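Section 3: Recording your first demonstrations

By now you've got both Skultero hand grippers charged and paired, so let's teach something! I like to start with a bin task: a cloth and a toy car on the table, one bin at the back. Small stuff, easy to reset.

1. Sit close enough that you can reach the far edge of the table without standing up.

2. Open the Simiyu recorder and start a new session. Wait for the beep (I still jump the gun on this one).

3. Go for the first item with one hand and park the other somewhere out of its way, fingers open.

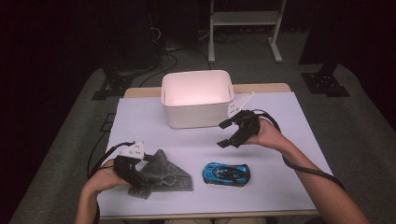 Figure 3-1. Left gripper on the cloth, right gripper held beside the bin.

Note: Soft things like to slip, so pinch a fold and don't just poke at the top. Cables go off the sides of the table, one left and one right.

4. Now check the finger view. You want the car between the two pads, with space on both sides before you squeeze. If it looks smeary in the preview, you're moving too fast. Slow down and do that take again. 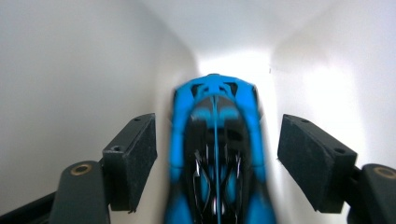
Jeptoo Chege
Demonstration Lead, Winametti

Caution: Never pull a gripper by its cable. I did that in July and lost an afternoon to a bad connector.

5. Between takes, bring both hands back to the near edge of the table, one on each side, and keep the marker plates uncovered. I use that as my home pose every single time, and it makes trimming so much easier later.

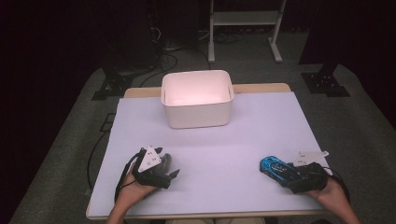 6. Press Save and give the take a name you'll recognize. Plan on around 300 good takes before you train, and toss any where you dropped something by accident.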